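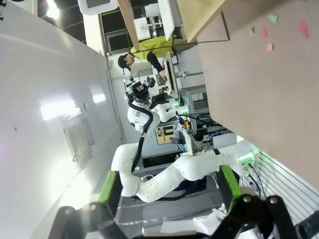 Upstairs at Nedero, July.

Olano two-tier tabletop shelf: review

The Olano is a small freestanding shelf for the back of a desk or bench. It comes flat in one carton with two boards, two side frames, a bag of bolts and a hex key. I bought mine from Ralley at full price and used it for 14 weeks before writing any of this.

Assembly

There are 12 bolts. The instructions are a single folded sheet and show the side frames going onto the lower board first. Follow that order, but leave every bolt half a turn loose until the upper board is on. I tightened the lower ones fully on the first attempt and could not line up the last two holes at the top. The supplied key is short and has soft corners. A proper driver is quicker.

Frame and boards

The frame is black square tubing. It curves at the top into short rails, and these stop a binder or a box from walking off the side. Welds are clean on the outside and rough on the inside of the lower corners, where a cloth will catch. The boards are light wood with a low lip along the edge. I like the lip for pens and small screws, less so for cleaning, as dust collects in the angle and a flat brush will not shift it.

The upper board measures 516 mm on the long side. Check that against your equipment before ordering. My label printer and a desk fan fit together with a hand's width to spare.

Load and stability

Loaded with paper on both tiers, the shelf does not rack noticeably from side to side. Front to back there is some movement if the upper tier is heavy and the lower one empty. Put the weight low and it stops. I found no sag in either board with a straightedge at the end of the test.

The legs sit directly on the table. On a smooth top mine crept when I pulled things off the upper tier with one hand, and I added thin felt pads - these made it slide more easily, so I replaced them with rubber ones. Rubber should be in the bag of bolts. 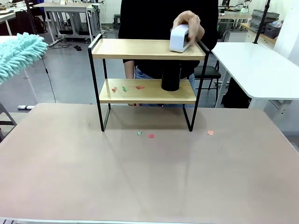

Seul-gi Yang had the older version for a while and disagrees about the rubber: on her lacquered desk it left gray marks that never fully came off, and she went back to felt with a strip of museum putty under each rear leg.

I have not seen marks on my own table, which has a harder finish. Test a pad in a hidden corner first.

Price and alternatives

The Song shelf costs less and has a deeper lower tier, but its upper board has no rails and the bolts are harder to reach. For books I would take the Song. For anything with a cable, the Olano, as the open back leaves room to route plugs behind both tiers. Spare boards are sold separately; spare frames are not.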